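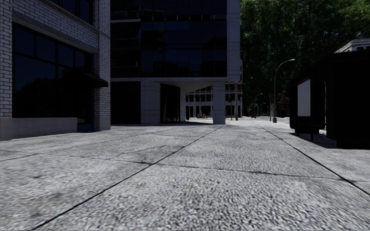
The pavement stretch by the brick shopfront, one of the simulated streets at the Dikness open day.

I had been promising myself a trip to the Dikness open day for a good while, and this September I finally got on the early train to Cimthorpe and went (with far too many sandwiches, as usual). What I most wanted to see was how they look after their pavement delivery robot, the Dogbe, and I'm glad to say they let us stand about and ask as many questions as we liked.

The Dogbe spends a good part of its life in the simulator, and that was where our tour began. Halfdan Vestergaard, who runs the test bench, brought up the street you see at the top of this page and talked us through it with great patience. It is the joints he cares about. Three long dark ones cross the slabs on that stretch, and they meet at slanting angles, so a small wheel can come at them in all sorts of awkward ways. There's a fainter crack over to the left as well, and a bit of brownish debris further on by the right-hand joint. I would have walked straight past the lot! The speckle on the slabs matters too, he told us, as a camera that has slipped out of focus will smooth it away, and the robot then makes a poor job of judging its own speed.

Dark glass is the other worry. The shop window and the big modern building behind it are both nearly black, and Halfdan likes to have plenty of that in a test street, with a deep overhang and its strip of shadow thrown in for good measure.

Then we went through to the bench itself, where a real Dogbe was up on a stand with its side covers off. Every 380 hours it comes in for a full check. The wheels are spun by hand and listened to - he does still listen, with his head on one side - and then the camera mounts are tightened and the lenses wiped with a cloth kept for nothing else. After that the settings go back into the Stullari software and the machine has to drive 117 simulated routes before it is allowed out again. If it stumbles on 2 of them it goes back on the stand, and the 3 mount screws at the front are the first thing they look at.

I asked whether I might have a go with the torque wrench and was handed it at once, which made my afternoon. Tea was in the canteen at half past three, and the lemon cake was very good indeed. The walk back to the station is uphill, so do leave yourself a little extra time.

Contact | Copyright Cimthorpe Rambles and Visits | Back to top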